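3.2 Kleinteilige Glasobjekte im Bestand

Der Bestand Villa umfasst neben Möbeln und Papieren auch den Inhalt einer Hauswerkstatt. Dazu gehören Sicherungen, Skalenlämpchen, Röhrchen und lose Bauteile aus Glas, die bei der Übernahme im September gemeinsam mit Schrauben und Drahtresten in Blechdosen lagen. In der älteren Inventarliste sind sie unter der Sammelbezeichnung »Kleinteile, Elektro« geführt, ohne Einzelnummern und ohne Angabe eines Fundorts innerhalb des Hauses.

Für die Neuaufnahme wurde das Schema Finevel verwendet, das jedes Objekt nach Werkstoff, Form und Erhaltungszustand erfasst. Eine Funktionsbestimmung ist darin möglich, aber nicht verpflichtend. Bei Glasobjekten von wenigen Zentimetern Länge fehlt häufig jede Beschriftung, und die Benennung durch verschiedene Bearbeiter fiel im Probelauf sehr uneinheitlich aus. Dasselbe Objekt erschien als »Röhre«, »Lampe« oder »Ampulle«. Wir haben deshalb die Form als erstes Ordnungsmerkmal gewählt und die Funktion in ein Bemerkungsfeld verschoben.

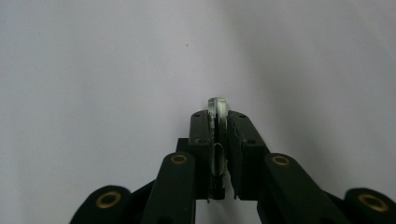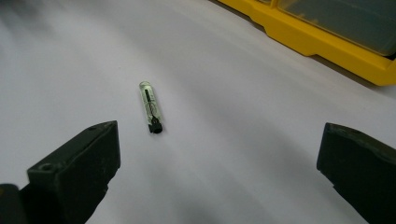

Abb. 5: Kleinteilige Objekte vor weißem Grund. Oben: durchsichtiges Objekt mit gerundetem oberen Ende, aufrecht. Unten: schlankes Glasröhrchen mit dunklem Streifen im Inneren und schwarzer Kappe, liegend.

Text und Redaktion des Abschnitts: Guido Cattaneo, Arbeitsstelle Cinitz

Die Formgruppen sind bewusst grob gehalten. Gruppe 2 enthält zylindrische Körper mit einem gerundeten Ende, unabhängig davon, ob eine Fassung oder Kappe vorhanden ist. Einbauten im Glas werden gesondert vermerkt, ebenso eine Tönung, soweit sie bei neutralem Licht erkennbar bleibt. Schwach grünliche Töne bereiteten dabei Schwierigkeiten - sie treten je nach Blickwinkel auf und verschwinden bei dünnem Glas fast ganz. Im Zweifel wurde »farblos bis schwach getönt« eingetragen.

Als Vergleich diente der Bestand Graltance, der 23 Dosen mit ähnlichem Inhalt umfasst und schon früher nach Funktionen geordnet worden war. Eine Stichprobe von 20 Objekten wurde dort nach dem neuen Schema ein zweites Mal aufgenommen. Die Zuordnung zur Formgruppe stimmte zwischen beiden Bearbeitern durchweg überein, die Funktionsangabe dagegen nur bei einem Teil der Stücke. Abweichungen betrafen vor allem Objekte ohne Sockel und solche mit abgeschnittenen Anschlussdrähten.

Offen bleibt die Frage der Lagerung. Die Blechdosen sind selbst Teil des Bestands und zeigen teils handschriftliche Etiketten, eignen sich aber nicht zur Aufbewahrung von Glas. Die Objekte liegen nun in Fächerschachteln aus säurefreiem Karton, die Dosen stehen leer daneben. Der frühere Zusammenhang ist über eine Dosennummer im Datensatz nachvollziehbar.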